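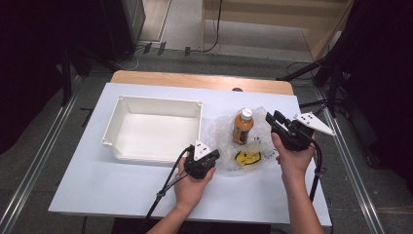
A small bottle on its bag, with a white tray alongside.

Brondville Vinegar Swap: Your Questions, Answered

Welcome! We get a lot of the same questions every time sign-up opens, and we love every one of them, but Despina has been typing the same replies into the same inbox for years now and we thought her wrists deserved a rest. Have a read through, and if you're still puzzled at the end, write to us anyway.

What is the swap?

It's a mail exchange for people who make vinegar at home. You send in a few small bottles of whatever you've been brewing, and a few weeks later a parcel comes back with the same number of bottles made by other people. Paloma Ferreira started it with a handful of neighbors who all had far too much cider vinegar (we've all been there, the crock just keeps going!) and it has grown quite a bit. Last August we handled 600 bottles, and we're still finding labels behind the radiator.

Do I have to be any good at it?

Not at all. Some of our members have been at it for decades and some have one jar of apple scraps on top of the fridge. We do ask that you taste it first and would be happy to put it on your own salad. Marit Sæther sent us a rhubarb one in her very first year, very apologetically, and people still write in asking for it.

How many bottles should I send?

Three, please, all from the same batch. If you'd like to send two different vinegars, that counts as two entries, and you should fill in the form twice. You'll get three back for each entry.

What kind of bottle?

Plastic, small, with a screw cap that closes tightly. We do know glass is prettier, and we had a very long and good-natured argument over it, but after the year of the Haugen parcel (glass, blackberry, somebody else's wool sweater) we settled on plastic and we're sticking with it. Leave a bit of space at the top. Tighten the cap, then go and do something else for ten minutes, then come back and tighten it again.

How do I pack it?

Each bottle goes into its own clear bag, knotted or taped shut, and then all of them into a box with plenty of crumpled newspaper. Give the box a gentle shake before you seal it. If you can hear anything moving, it wants more newspaper.

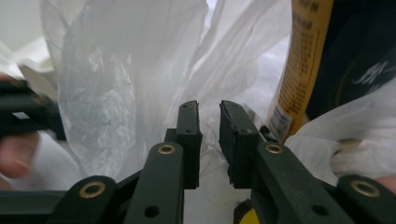

Please don't throw your packaging out when your own parcel arrives, either. Bags can be wiped and used again, boxes can be turned inside out, and if you live close enough to drop things off, Beverley Bramwell keeps a bin by her side door on Monier Street and is always pleased to see people. She may try to give you a squash.

What goes on the label?

The base (apple, plum, red wine, honey, whatever it may be), the month you bottled it, and your first name or a nickname. Please list anything you've added, such as garlic, chili or herbs. We have several members with allergies and they rely on that list completely.

Can I send a live mother?

We'd rather you didn't put one in the bottle. If you have extra and would like to share, tick the box on the form and Valter Westerberg will match you with somebody who's looking. He does the matching himself, on paper, so give him a little time.

My vinegar has gone cloudy. Is it ruined?

Almost certainly not! Cloudiness and a bit of sediment are very common in homemade vinegar. Strain it through a coffee filter if it bothers you. Fuzzy mold on the surface is another matter, and that batch should go in the compost.

Can I use it for canning?

Please don't. Homemade vinegar varies in strength, and for pickles that sit on a shelf you want store-bought at a known acidity. Dressings, marinades and a splash in the soup are all lovely.

What does it cost?

Your postage to us, plus two dollars per entry toward the postage back.

My parcel hasn't come. What now?

Give it 38 days from the closing date, then send Despina Alexiou a note with your name and town. Members out in Reltden usually wait the longest, and we're sorry for that.

Page last updated Mar 17, 2020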